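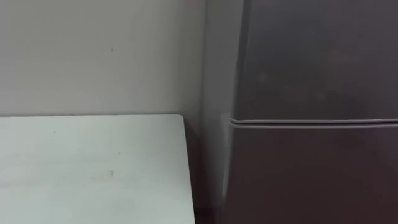
Small offices rarely plan a break corner. They get one when somebody plugs in a refrigerator and slides a spare table up beside it. At Penura, a design shop on the second floor of an old mill in Cevetside, that happened in 2006, and the layout has hardly changed. The whole floor measures 1484 square feet.

A corner like this works if the table stays clear. The staff at Penura tried a fruit bowl, a paper tray and a toaster. All of them went back to the supply room by February, and people began to sit down for lunch again.
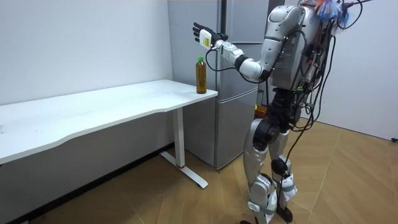
White furniture is cheap, easy to match and hard on anyone who dislikes wiping. Rultwood, the local shop that sells most of the office tables in town, says buyers ask for white more than any other color. It does show everything. The long desk against the wall has dark specks of dust on its top, easy to spot on white, while the light wood floor is far more forgiving. A damp cloth with a drop of dish soap takes care of dust. Gray scuffs need baking soda and a little patience.

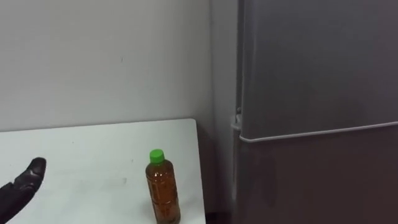 Drinks and the gap by the fridge

Bottled tea is the usual drink, and a cap left loose means a brown ring by 4 p.m. Govindasamy, the cleaning firm that serves the building, recommends wiping up tea right away and drying the spot with a second cloth.

The firm also asks clients to leave 2 inches between a refrigerator and the nearest table. A narrow broom fits in there, and so does a vacuum hose. Penura sweeps its gap once a month, usually before the trash goes out.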